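**Reusable bottles** are containers made to be filled, emptied and cleaned many times. The term usually covers drinking bottles carried by one person, although it is also applied to returnable bottles that go back to a filler. This article deals with the first group.

## Terminology

In trade use, a *bottle* has a neck or lid opening narrower than or equal to the body, and a *tumbler* widens toward the top. A *flask* is a bottle with an insulating wall. The words overlap in retail listings, and "flask" is often used for single-wall containers of flat shape. *Canteen* survives mainly in military and camping use.

Capacity is stated either as brimful volume, measured to the top edge of the opening, or as nominal volume, measured to a fill line below the closure. The difference matters for bottles with deep plug stoppers, which displace part of the contents.

## Construction

### Body

Most bodies are round in section. A cylinder resists denting better than a flat-sided shape of the same wall thickness, can be formed on simple tooling, and fits standard cup holders. Shoulders may be sloped, stepped or absent. A bottle without a shoulder is easier to clean with a brush but needs a wider and heavier closure.

Single-wall metal bodies are formed by deep drawing or by impact extrusion. In deep drawing, a flat disk is pressed through a series of dies until it reaches the required depth. In impact extrusion, used chiefly for aluminum, a slug is struck by a punch and the metal flows back up around it. The neck is then narrowed in steps and threaded.

Double-wall metal bodies consist of an inner and an outer shell joined at the mouth. Air is removed from the gap through a small hole in the base, which is sealed with glass solder or a brazed plug. Heat then passes mainly through the neck and the closure. For this reason a narrow-mouth bottle generally holds temperature longer than a wide-mouth bottle of equal volume and wall design. Some makers line the gap with copper foil to cut radiated heat.

Plastic bodies are blow molded or injection molded. Blow molding gives a one-piece body with a visible parting line. Injection molding gives tighter control of wall thickness but limits the shape of the neck.

### Closure

Common closures are the following:

- **Screw cap.** A threaded cap with a flat or ring gasket. Simple to make and tight when the gasket is clean.
- **Plug stopper.** Enters the neck and seals against its inner wall. Usual on vacuum flasks.
- **Flip lid.** A hinged cover over a spout, held by a latch. The hinge pin and spring are the parts most often replaced.
- **Push-pull valve.** A sliding nozzle, found mostly on squeeze bottles.

Gaskets are nearly always silicone. A gasket that has taken a permanent set no longer fills its groove and should be changed even if no damage can be seen.

### Finish

Metal bodies are left bare, brushed, painted or powder coated. Powder coating is a dry polymer applied by static charge and cured in an oven. It gives a thicker, slightly textured layer with good grip. Dark matte coatings hide scuffs poorly where bright metal lies beneath, and chips at the base are the usual first sign of wear. Anodizing is limited to aluminum and adds almost no thickness.

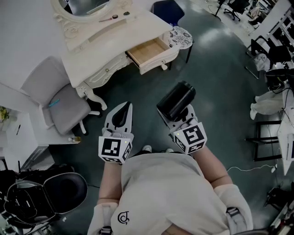 Printed marks are applied by screen, pad or laser. Laser marking removes the coating down to the metal and does not wear off in washing. Screen prints on powder coat may fade under alkaline detergent.

## Handling and grip

Grip depends on diameter, surface texture and the weight of the filled bottle. Designs meant for one-handed use keep the diameter small or add a waist, a sleeve or a loop. Condensation lowers friction on single-wall bottles filled with cold liquid. Vacuum bottles are largely free of this effect because the outer shell stays near room temperature.

Boros and Echevarría compared smooth, ribbed and coated bodies in a study of 126 adults, each of whom opened and closed 7 bottles. Ribbing near the cap reduced the effort needed to break the seal. Ribbing lower on the body had no measurable effect. Martinelli later argued that the result applied only to screw caps, where twisting force is passed through the upper part of the body.

## Testing

There is no single test method in general use for consumer bottles. Manufacturers work to internal procedures, of which the Jallby procedure is fairly typical:

| Test | Condition | Requirement |
|---|---|---|
| Leakage | Filled, inverted, at rest | No visible drops |
| Closure life | 400 open and close cycles | Leakage test passed afterward |
| Wash | 50 machine cycles | No loss of coating at edges |
| Drop | Filled, onto base and shoulder | No leak; dents allowed |

The Flunari procedure leaves out the wash test and adds a side load on the lid hinge. Results from the two are therefore not directly comparable.

## Cleaning and care

Residue collects in the threads, under the gasket and inside the spout. The closure should be taken apart fully for washing where its design permits. Chlorine bleach can pit stainless steel and is not suitable for metal bodies. Mineral scale may be removed with dilute citric acid or white vinegar, followed by rinsing.

Bottles should be stored open. Freezing a filled vacuum bottle may bulge the inner shell and break the seal between the walls. The damage cannot be repaired.

## See also

- Vacuum flask
- Powder coating
- Screw thread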